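Vanley Student Robotics – November progress report
To: Ladan Jafarzadeh, Asadi Fund
From: Hooman Farahani, club lead
Copy: Azadeh Ranjbar

Quick one, sorry, written between sessions. Full spending sheet comes seperately from Azadeh.

Where we are
14 students signed up, most of them coming twice a week now. Target in the grant was 200 good demonstrations of each of two tasks by end of term. Bottle task is done, 200 kept. Cloth task behind, see below. Total recorded including rejects and practice runs: 576. High, I know. A lot of that is first-weeks stuff, everyone learning to move slowly and not bump the table.

Bottle task
Pick up a spray bottle by the neck, set it down upright, let go. Sounds like nothing. The students wrote their own one-page procedure and it's pretty good, will attach. Two hands on the gripper is now the rule. 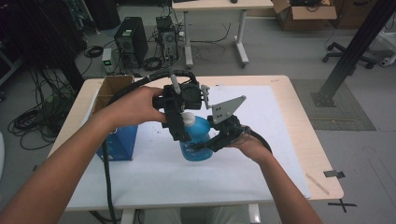 Babak Sharifi has taken over the file checks from me. He built a small script that flags any run with a gap in the video or the position log, so we find out the same afternoon and not a week later. Saved us twice already. The students check their own runs first, then his script, then I look at whatever is left. Rejects mostly from people letting go too early.

Training
First model trained on the bottle runs. Works sometimes. Goes to the right spot, then closes too high on the bottle. Dalia Benjelloun is running a second training with the early runs taken out, results next report.

Cloth task
Slower than planned – folding is hard one-handed and the students disagreed on what counts as a finished fold. Settled now: corners together, one press, open, back off.

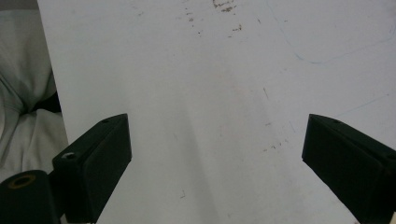 Work surfaces need a decision before next term. We would like to replace the white one, or at least get it cleaned properly. It has brown specks and stains near the top, plus a thin blue line wandering across one side, and Dalia wants to know whether the model picks up on marks like that. Cheap fix if so. Could come out of the materials line if you're ok with it, no extra money asked for.

Problems
Storage. Disk is filling faster than we budgeted, Azadeh has a quote. Also the room at Mornstead closes at 5:30 and the late group loses half its session to setup and packing up. Have asked for 6:30, no answer yet.

Next
– finish cloth runs
– second bottle model, test with a bottle the students havent used before
– parents' evening demo, bottle task only
– Rutalia visit, they offered to look over our procedure, date still open

Need from you: yes or no on the surface, and whether the storage can move to this quarter. Everything else can wait for the call.

Hooman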